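Chapter 3: Mixtures and Solutions

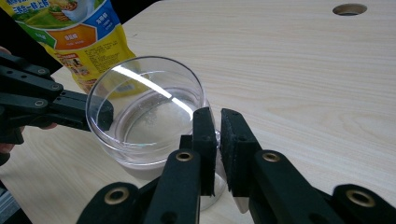

Figure 3.1 White granules near the bottom of a glass of water.

Stir sugar into a cup of tea and the crystals disappear, but the tea tastes sweet to the last mouthful. The sugar is still there. Its particles have separated and spread out among the particles of water. A mixture of this kind is called a solution. The substance that dissolves is the solute, and the liquid it dissolves in is the solvent.

Sugar and table salt are both white and granular, and in a glass of water they can look much the same. In this chapter you will learn to tell them apart without tasting either one.

We use cookies to improve your experience on this site. Accept | Manage settings

Before you start

Mairéad Nic Giolla runs a small cordial works at Moreck. Each Saturday she adds 33 grams of sugar to every 99 millilitres of water and leaves the covered jug on the bench. Write down what you think she would notice if she used cold water, and then warm water. Keep your answer, as you will return to it in Section 3.4.

Key words: solute, solvent, solution, saturated, concentration

3.1 What happens when a solid dissolves?

Granules are denser than water, so they sink when they are tipped in. Dissolving begins at the surface of each grain. Colour is a poor guide to how much has dissolved, as a sugar solution stays clear.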